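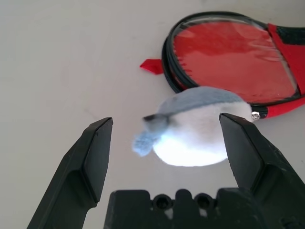
Fulosberg Recreation Center will open a free lending shelf for toys and indoor games in January, giving families a place to borrow items for use at home. The shelf will be managed by the Wirnico Family Fund, which has supported after-school programs at the center for 11 years. Donations received so far range from soft toys, among them a small, rounded plush creature in fluffy white fabric, to equipment for indoor sports. Every item will be checked and entered in a catalog before it is placed on loan.

Members of the center may borrow two items at a time for a period of 3 weeks. Loans may be renewed once at the front desk, provided that no other member has requested the item.

"Many households in Fulosberg have asked us for a simple way to try a game or a sport before buying the equipment," said Syahrul Pasaribu, program director of the Wirnico Family Fund. "The lending shelf answers that request, and it allows good items to stay in use."
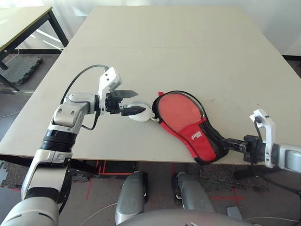
SPORTS AND GAMES

Table tennis paddles will be lent in their cases wherever a case has been donated. One red and black zippered case has a clear window in its rounded end, so the red face of the paddle can be seen while the case is closed. Borrowers are asked to return paddles in the same case and to report any damage to the rubber. Balls and nets will be listed separately in the catalog.

DONATIONS

Clean items in good repair may be left at the Ostrowski Street entrance during opening hours. The center cannot accept electric toys or items with missing parts. Donors who wish to receive a written receipt should ask at the front desk.

The lending shelf will be located in the Plutano Room, next to the reading area.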